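Naveck Folding Phone Stand

Home / Desk and Counter / Stands and Holders / Naveck Folding

The Naveck is a small stand that folds flat and holds a phone or a light tablet at reading height. It has an upper plate for the phone, a two-section arm and a base. Both joints turn with a screw hinge that can be tightened with the key in the box. It has no battery or charger and needs no app.

We have sold it since March under our own label, Feltoveck. Before that it was sold by Cardoso, and if you have one of the Cardoso stands the pads and hinge screws on this page will fit it.

What it is for

Most of our customers use it in a kitchen or on a desk. It keeps a recipe up where you can read it, and it will hold a phone steady for a video call without a stack of books behind it. It also works on a bedside table, although we sell a lower model for that. It is not meant for a car, a boat or a treadmill. The base relies on its own weight and on the rubber pads, and it will slide if the surface under it is moving.
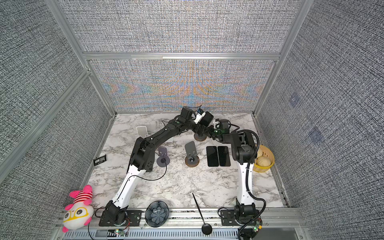

Where you put the stand matters more than people expect. The pads are soft rubber and they grip best on a smooth, hard surface that has been wiped and dried. Wax polish is the usual cause of slipping, and a damp cloth with a drop of dish soap will take it off. A white marble-pattern top with gray veining, like the one in the picture, suits the black pads as well as the white ones, but on very pale surfaces we suggest lifting the stand once a week and wiping under it. On unfinished wood, put a coaster or a scrap of cork under the base. On a tablecloth the stand will hold a phone upright, but it rocks when you tap the screen.

Specifications

Folded width: 86 mm
Maximum load: 800 g
Hinges: steel screw hinge, adjustable
Hinge test: 2000 full open-and-close cycles
Pads: rubber, replaceable, black or white
Finish: white, gray or sand
In the box: stand, hinge key, set of spare pads, printed card

The maximum load is for a device standing upright with the arm folded halfway or less. With the arm fully up, use it for a phone only. A tablet will stay where it is put, but if someone bumps the table it can tip backward.

Setting it up

Unfold the lower section first, then the upper plate. If you start with the plate, it catches on the base and leaves a mark. Stand the phone in the lip with the charging port facing whichever way you need. The slot in the lip takes an ordinary straight plug, and there is room for a cable with an angled plug if you turn the phone on its side.

New hinges are stiff. Please don't loosen them on the first day. They ease with use, and a hinge that feels too tight out of the box is usually right after a couple of weeks. If the plate starts to sag under your phone, give the hinge screw a quarter turn with the key and try again. Overtightening will strip the thread, and that is the one repair we can't talk you through by mail.

Phone cases are fine. The lip is deep enough for the thick rubber kind. Cases with a ring or a grip on the back should be folded flat, or the phone will sit crooked on the plate.
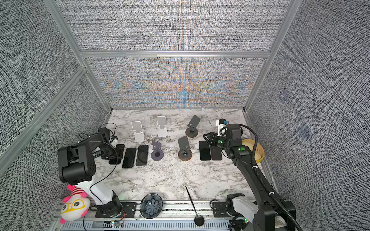
Folding stands in white, and a dark gray metal stand on a round brown base.

Folding or fixed?

We get this question often. A folding stand goes in a drawer or a bag and changes height. A fixed stand on a round base takes up more room but has fewer parts to work loose, and it is easier to turn toward someone across a counter. If the stand will stay in one spot for years, buy the fixed one. Our fixed model is the Terkville, on its own page. It costs more and weighs more, and it can't be adjusted for height at all.

For people who share a stand, the folding one is better. Tall and short users want different angles, and the hinge makes that easy. Hanne Juhl, who handles our returns, tells us that nearly every Terkville that comes back was bought by a household that should have had the folding model.

If your phone is used mainly for typing, neither will suit you very well. A stand puts the screen at a good height for looking and a poor height for thumbs. Some customers pair theirs with a small keyboard – we don't sell one, but any wireless keyboard that works with your phone will do.

Cleaning and care

Wipe the stand with a damp cloth. Do not put it in the dishwasher or leave it soaking in the sink. Flour and sugar get into the hinges in a kitchen, and an old dry toothbrush is the best thing for getting them out again. If a hinge starts to squeak, use one small drop of sewing machine oil and work the joint back and forth, then wipe away what comes out. Cooking oil goes sticky and should not be used.

The white finish can yellow a little if it stands in a sunny window all year. This does not weaken it. The gray finish hides fingerprints best and the sand finish hides coffee.

Spare parts

Pad set, black or white: $5
Hinge screw and washer: free with any order, just ask in the order notes
Hinge key: free with any order

Pads peel off by hand. Clean the base with rubbing alcohol before you put the new ones on, press each one down firmly and leave the stand alone overnight. The left and right pads are the same part.

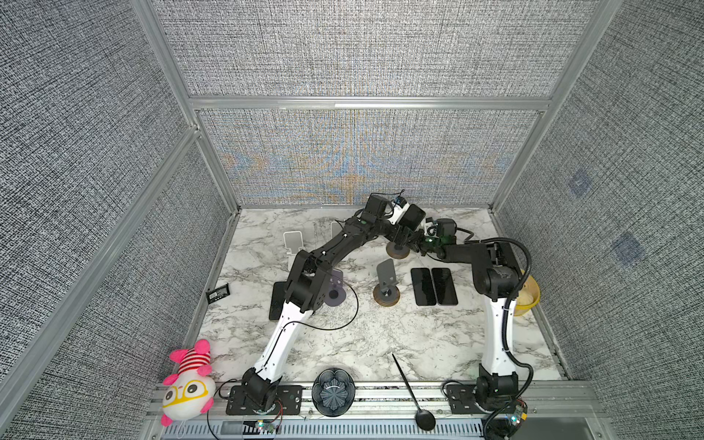 Older Cardoso stands had a slightly thicker pad at the back. You can use the new pads on them, but change the whole set at once or the stand will lean. The Cardoso key is a different size from ours, so if you have lost yours, tell us which stand you own and we will send the right one while we still have them.

Shipping and returns

Orders are packed within two working days. The box is small enough for most mailboxes. You can send a stand back within 30 days if it is clean and has its key. Scratches from ordinary use are fine. We do not take back opened pad sets.

The hinges are covered for two years. To make a claim, send us a photo of the joint and a line or two about what it does – sags, sticks, clicks. We don't need the receipt if you ordered from this site, only the name on the order.

Customer notes

"Bought for the sewing room, where it holds patterns on the phone while I cut. Stiff at first, as the card says. I bought a second in gray for my husband's bench." – Svend Þorgeirsson's customer list, forwarded with permission

"Good stand. The printed card could use bigger type."

The card was reset in larger type on 6/4/19. If you have the old one and would like the new one, write to us and we will put it in the mail.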